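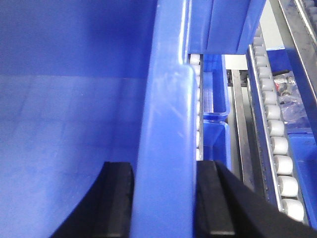 Blue bin, up close at the rim. A few scuffs on the inside.

Running a big book swap for the first time, how do I sort donations without losing my mind?

wenceslao barrientos
Posted in Community & Events, Drivemham

Hi all, long time reader of the garden threads, first time asking anything over here. I put my hand up to organise a book swap in January (summer holidays, kids home, seemed like a lovely idea at the time) and the response has been a bit bigger than I planned for. I letterboxed 600 flyers between Salinas Street and the oval and now I've got 1,000 books in my spare room, the hallway and the bit of the laundry where the ironing board used to live. My other half has been very patient but that's wearing thin!

The swap itself is at the Romorton, 9 am to 1 pm. Bring a book, take a book, gold coin if you haven't got one to bring. I have a budget of 100 dollars for the lot, and a chunk of that has already gone on the flyers.

What I can't work out is the sorting. Do I go by genre? Alphabetical? Adults and kids and leave it at that? I started alphabetical by author on the spare bed and got as far as C before I wanted to set fire to the whole thing. Half of them are crime and the other half seem to be diet books from the nineties. There are also cookbooks, a full set of encyclopaedias minus one volume, and a heap of kids' picture books with other kids' names written in the front.

Also -- what do people do with the rubbish ones? Someone left me a box that smells like a boat shed. And do you cap how many each person can take? I'd love everyone to go home happy but I've heard stories about dealers turning up at opening with trolleys.

And if anyone wants to tell me where the tables should go, please do.
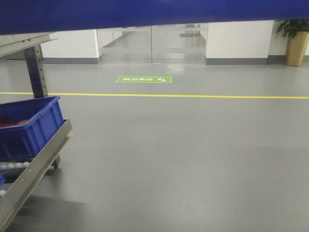 Looking across the floor to the glass doors.

Any tips at all welcome, even if it's "don't".

magpie_in_drivemham

Oh good on you, these are so much fun! I've done five of them now, first at the school and then at the tennis club, and I promise it gets easier once you stop treating it like a library.

Step away from the alphabet. No one at a swap is looking for a particular author, they're having a rummage, and by half past nine it'll be scrambled anyway. What has worked for me is big loose groups: crime and thrillers, other novels, kids' picture books, older kids, cooking and garden, true stories (biography, history, travel, all in together), and a table called Bits and Bobs for everything you can't face thinking about. Write the signs in fat marker on both sides of a folded card so they can be read from either direction.

Sort as the books come in through the door, if you can stand it. A quick look at the cover, into the right group, done. Don't read the blurbs. I lost an entire evening to blurbs my first year and came out of it with eleven books for myself and nothing sorted.

Put them spine up in shallow boxes and leave a bit of wiggle room so people can flick through. Banana boxes from the greengrocer are brilliant, and free if you ask nicely in the morning. Big deep bins are handy for carting soft things but I wouldn't fill one with books -- you'll never lift it, and whatever's at the bottom stays there till next year.

The kids' books go on the floor or on something very low. Picture books with names in the front are fine! My niece loved the idea that somebody called Tristan had owned her dinosaur book before her.

On layout, I'd keep the doorway side clear so there's space for prams and for people standing about chatting, which they will. Crime goes as far from the entrance as you can manage. It's the most popular table and if it's near the door you get a plug of people and the queue goes out to the car park. Leave enough room between rows for two people to pass with bags on their shoulders. If you've got a smooth floor, don't drag the trestles, carry them, or somebody will have words with you at pack-up.

For the musty ones, chuck them. I know it hurts. One damp box will stink up a whole table and nobody will thank you for it. Foxed pages and a cracked spine are fine, anything furry goes in the bin.

Limits: we did one in, one out for the first hour with a spare two each for gold coins, then after eleven it was help yourself. That took care of the trolley crowd. By twelve I was pressing books on people as they left.

Grireck Reader

Encyclopaedias = no. Recycling. You have to pull the hard covers off first where I live, check with your council. Nobody has ever taken one at any swap I've been to, and I've been to a lot.

Same with diet books tbh

tansy_and_toast

Agree with nearly all of what magpie said, except I'd split out fantasy and sci-fi. Those readers are a determined bunch and they'll go through every box of "other novels" to find theirs, so you may as well save them the trouble.

A couple of extras from ours. Get change before the day, a gold coin entry means everyone turns up with a twenty. Put out a few chairs. And sort out where the leftovers are going BEFORE the morning, not at ten past one when your helpers have melted away. Ring the op shop early and ask, a lot of them won't take books in January as they're already swamped after Christmas. The first year we rang three on the day and all of them said no, and I had crime novels in my boot until Easter.

Spend what's left of your 100 dollars on tea, milk and a packet of decent biscuits. Your helpers will come back next year if there are biscuits.

wenceslao barrientos

You are all legends, thank you. Alphabet abandoned as of tonight. I've got the spare bed back and the crime is stacked up one whole side of the hallway. Fantasy gets its own boxes, the encyclopaedias are going, and the boat shed box has gone outside. Off to see the greengrocer in the morning about banana boxes.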